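Lelline Hand Pruners, Reviewed After a Season

I bought the Lelline bypass pruners in August, when the spring on my old pair gave out halfway through cutting back the catmint. I paid 30 dollars at the garden center. They have been my main pruners since then, and I have used them on roses, hydrangeas, a row of currants and a lot of perennial cleanup.

These are bypass pruners, so one sharp blade slides past a hooked lower blade. That is the type to use on green, living stems. For dead wood I still use an old anvil pair and save the Lelline blade for softer work.
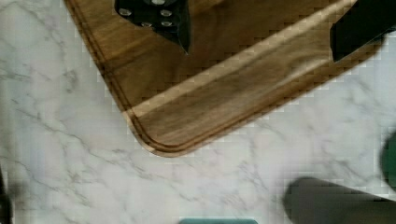 The cut is clean. On rose canes up to the thickness of a pencil there was no crushing and no torn bark. I bring herbs and cut flowers inside and finish trimming them in the kitchen, and a walnut-brown board with a groove around the rim is a good place for that, though the pruners themselves stay off it. Basil, mint and thyme all cut without stringing. Thicker hydrangea stems took more hand pressure, and anything past half an inch is better left to loppers.

The handles are coated in a slightly rough gray rubber. It grips well with wet gloves. After an hour of deadheading my palm was less sore than it used to be with the Mottram pair I had before, which had a stronger spring. People with small hands should try them in the store first, as the grips open wide and there is no setting to limit that.

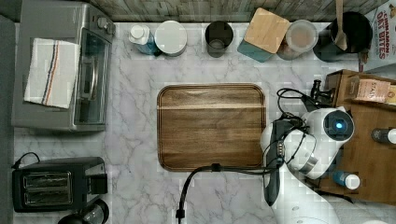

The lock is the weak point. It is a small sliding catch on top of the pivot, and it gets stiff when sap or soil works in behind it. I have to push it with the other hand. On two occasions it slid shut while I was working at an angle under the currants. Cleaning helps for a week or so.

Upkeep is simple. The blades come apart with one bolt, and the wrench is in the box. I wipe them down after each use, take off the sap with rubbing alcohol, and put a drop of oil on the pivot. If you are cutting out diseased growth, clean the blades between plants as well. I have sharpened the blade once with a fine diamond file. It took an edge easily, so the steel may be a little soft, but I would take that over a blade I can't sharpen at home.

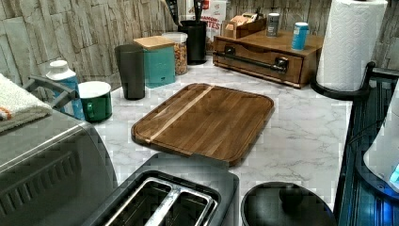

Cutting board in the middle of the counter, toaster in front.

Replacement springs and blades are sold separately. The spring is part number 2086, and it is the same one used in the longer Lelline model. I ordered a spare from Wasulmont and it fit without any trouble. The blade costs over half the price of the pruners, so most people will probably buy a new pair when it wears out.

I also tried the Trusonia ratchet pruners for a few weeks. They need less strength on thick stems, but you squeeze several times for each cut, and that gets slow when there is a whole bed to go through. For anyone with arthritis they are worth a look. For general pruning I kept going back to the Lelline.

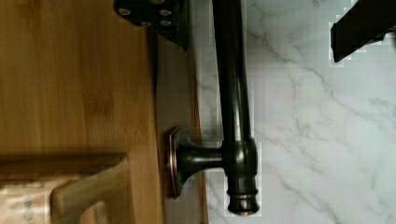
Wood grain up close, with a curved cutout in the lighter block.

I would buy these again for roses, herbs and perennials. I would not choose them as my only pruners if I had a lot of old shrubs to thin. My rating is four out of five, with the point taken off for the lock.

Comments

currantbush61
Same problem with the catch on mine. A little dry graphite worked better than oil, which just held the dirt.

Shady Acre
Do they make a left-handed version? I couldn't find one at our store.

zone5roses
Had mine three years and I'm on the second spring. Blade is still the first one. I do close to 100 roses every spring, so no complaints about the price.

mulchpile
I went with the Trusonia for my mother and she likes them. Slow, like you say.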